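Projects > Civix > Bench notes > Study lamps

2024-01-06 | posted by the lamp bench

OK, back at it after the break, and the crate of study lamps from Ellside was still sitting exactly where I left it, with my own note taped on top saying "START HERE." So I did!

Quick recap for anyone who hasn't read the older entries. The boarding girls at Ellside each get a solar lamp from Civix when they start secondary, so they can read after the generator goes off. The lamps come back to us when they quit, we fix what we can, and they go out again with the next intake. This batch is 50 lamps, all the older square model, and the new term means they need to be on the shelf at Bovwood before the school truck comes through. I'd love to have them done with a few days to spare, but I've said that before.

Sorted them first into three piles: no light at all, light but fades fast, and "works fine, why is it in here." That third pile was bigger than I expected. I think the girls swap lamps between dorms and the dim ones get blamed on whoever had them last. I charged all of the third pile on the window rack and they held up, so those only need a wipe down and a new strap.

The fades-fast pile is nearly all batteries. No surprise there. I opened 8 of them to be sure and every one had the original cell, the one with the yellow wrap, and every one sagged the moment I put a load on it. I'm not going to open the rest just to look. They're all getting the new cells from Moschos.

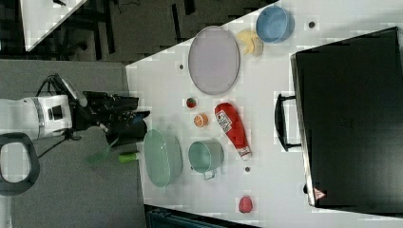
Left end of the white table, with the gripper and the green bits next to it.

About the Moschos cells (I know I go on about these). They're a hair fatter than the old ones. They do go in the case, but the lid bows and you can see a gap by the switch if you hold it up to the light, and a gap by the switch means dust, and dust means I see that lamp again next year. Last time I shaved down the two plastic ribs inside the lid with a craft knife. It works and it's slow and my thumb hates it. Tried the small drum sander today instead, lowest speed, and it took the ribs down in one pass! Two things to remember if you do it this way: take the reflector out first, because the plastic crumbs stick to it like sugar, and stop before you get to the screw post. I did not stop on the second one. That lid is now in the spares box with a piece of tape on it that says "mine, sorry."

Now the dead ones. I was ready for something complicated and most of it was the charging socket. The girls push the plug in at an angle (I would too, the socket is in a stupid place right under the handle) and after a while the joint on the outer leg cracks. You can wiggle it and watch the charge light flicker. Reflowed them with a bit of fresh solder and then put a blob of hot glue behind the socket so it can't rock. I'm going to write to Civix again and ask if the next order could have the socket on the side. They've been nice about it both times I asked. Nice isn't a socket, but still.

One lamp had a folded page of chemistry notes tucked under the battery, very small handwriting, all in blue. Whoever wrote it has much neater formulas than I ever managed. I've put it in an envelope to go back with the truck.

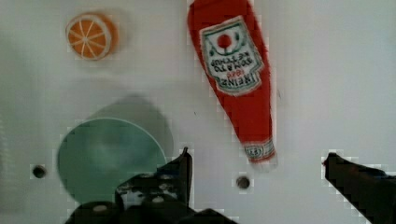
Straps next. The old ones are that shiny webbing which slides through the buckle whenever it feels like it, so we're changing to the cotton kind. I cut a test strap, singed the ends out of habit, and of course cotton doesn't melt, it just goes brown and smells like toast. So: fold the end over twice and run a line of stitching across. The sewing machine is fine with it if you use the heavy needle. Don't use the one that's in there now, it's the fine one from the uniform repairs and it'll snap. I left the heavy ones in the tin with the buttons.

Strap length is the same as the last batch. Long enough to hang off a bunk rail, short enough that it doesn't drag when you carry it to the washroom at night. One of the matrons wrote that down for us in May and it's still the most useful piece of feedback we've had on these things.

Then I lost a good chunk of the afternoon to the labels. We've been writing the lamp number on masking tape, and after a term in a dorm the tape is gone or so grubby you can't read it. I tried paint pen straight on the plastic. It looked great, and then it came off under my fingernail once it had dried. Roughed up the plastic with fine paper, wrote it again, and this time it stuck. I'm leaving one on the windowsill in the sun to see what it does. If it's still readable next weekend I'll do the whole batch that way. Please don't tidy it away!
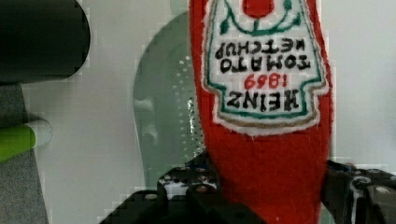 Red felt ketchup bottle, upside down, with the stitched label at the top.

Numbers, since Bovwood will ask. According to the sheet on the wall the whole program has now handed out 1,000 lamps, counting the ones that have gone round more than once. I don't totally trust the sheet. There's a page missing from the middle and I know for sure a few lamps got entered again after repair as if they were new. Somebody with more patience than me should sit down with the school's list and ours side by side. I might do it on a rainy day, we'll see.

From today: the good pile is done apart from straps, the socket jobs are done and charging overnight, and the battery pile is waiting on lids. I have 2 lamps I can't work out. Both charge, both show full, and neither one lights. The LED is fine when I feed it straight from the bench supply, so it's something on the board between the switch and the driver. I swapped the switch on one and got nothing. If anybody has met this before, write it in the margin or come and find me.
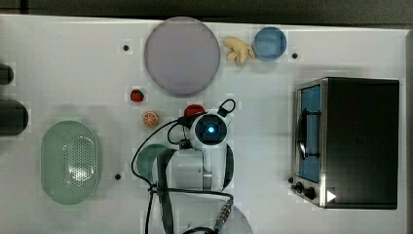

Table from above: plate, ginger, blue bowl, strawberry, half orange.

For next time:

- Sand the rest of the lids. Reflectors OUT first.
- Order more glue sticks, I used the end of the last bag
- Cut and stitch straps, heavy needle
- Look at the windowsill label
- Ask Moschos if they still make the thinner cell (I think they dropped it, worth asking anyway)
- Envelope with the chemistry notes goes in the truck box, front pocket

The big crate can stay by the door for now. Mind your shins.

Last updated in May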